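Cosard is looking for shops and small warehouses to try the Vullside folding kit

Posted on November 8, 2022
Contact: Leonie Kasten, pilot program

We are a small company and we build one product. Vullside is a kit for a work table: a robot arm with a gripper, a small camera close to the gripper, and the Vultis software that tells the arm what to do with a piece of clothing. It is made for people who receive sportswear, take it out of the bag and must fold it before it goes on the shelf or to the customer.

The kit already works well with T-shirts and towels. With sleeveless shirts we are less satisfied. The armholes are large, the fabric slides, and plastic bags make reflections which the software does not always understand. For this reason we now search for participants who handle such garments every day.

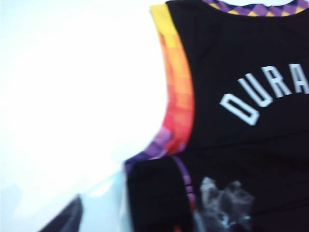
You do not need any knowledge of programming. Our technician Volker Wunderlich comes to you for 2 days, mounts the arm and explains the daily start and stop. After this, your own people work with it. We ask that one person is present at the table whenever the arm is moving.

What we need from you:
- a firm table with a light, plain top, and a normal power socket
- basketball jerseys, shorts or similar clothing, in different sizes
- one person for 5 hours per week who puts the garments on the table and writes down what went wrong
- permission to store the camera recordings, which show the table and the clothing

Please do not lay the pieces flat for the robot. A jersey may be bunched or half folded, and it may lie with the front or the back up. A large printed name is also welcome, as thick print can bend differently from the fabric around it.

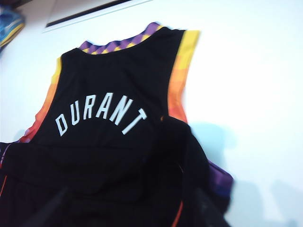
The kit is free of charge during the pilot, and we pay for the delivery and for repairs. When the pilot ends in March you can send it back or buy it at a lower price. We have 11 places. Huerta, our partner for sports shops, helps us with the selection, but the decision is made by Gerd Schwerdtfeger and Leonie Kasten.
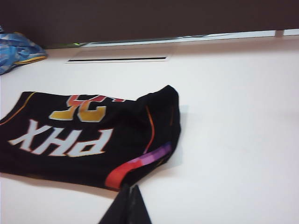
Vullside gripper at a black PHX jersey

To apply, write us a short letter by e-mail with the reference number 1282. Tell us what clothing you handle, how big your table is and who would be the contact person. One or two photos of the work place are helpful. We answer every letter, also when we must say no.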